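Hand-held grippers, part 3: setting up the table and doing your first runs

Parts 1 and 2 covered printing the fingers and wiring the handles. Skip back if yours don't close all the way yet. This part is just the table, the cables and the practice runs. Quick one, I'm writing it between shifts at the Sumitlow workshop.

What you need: two finished grippers, marker plates screwed on, a small table you can reach over from one side, tape, play food or anything light. Mine is a bento type box with a lid and some fake slices. Soft round stuff is harder than blocks, so good for finding problems early.

1. Table first. Pick one that doesn't wobble. Push down on each corner, shim if needed.

2. Cables. Run each one back along your forearm, velcro at the wrist, then let it drop. Leave slack at the elbow. Too tight and it drags the handle every time you reach.

3. Box in the middle, lid up at the back. One gripper does the picking, the other waits its turn. Go slow, lift straight up, move sideways only once you're clear of the rim.

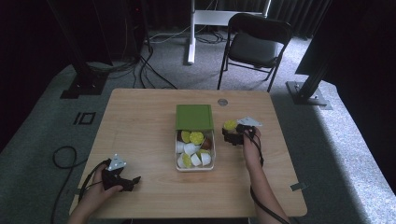

Do both grippers need to be plugged in for practice?
Just the one you're using, but plug in both anyway. The weight and drag of the second cable changes how you move and you may as well get used to it.

4. Check the log. Each run should give you a file for left and one for right, same length. My first good one was 1470 lines a side. If one comes out short, say 334, the plug is loose at the handle end, its always the handle end.

5. Empty closes. Before every session open and close each side 11 times over bare table with nothing in between. Boring, do it. Watch that the two tips meet level. If one sits low, back off the outer screw a quarter turn and try again.
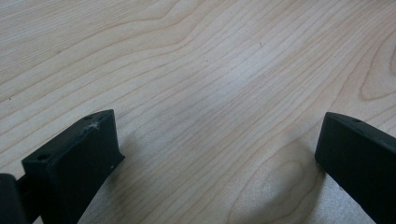

Then tighten, and do the closes over again. Don't crank the screw, printed holes strip easy and you'll be back at the printer for another two hours. Cleiton Meireles did three sets in January before he switched to a shorter screw.

6. Real runs. Roughly 100 before you change anything. I know. But if you fiddle with the finger angle after run six you wont know if it was the angle or just you being tired.

Things that went wrong for me: squeezing too hard (slices shoot out sideways), marker plate tilted, velcro caught in the hinge. Also forgot to hit record, twice.

Part 4 is the replay script. Not finished, the timing is still off on the left side.

Contact: workshop desk, Sumitlow | Copyright Sumitlow workshop pages | Back to top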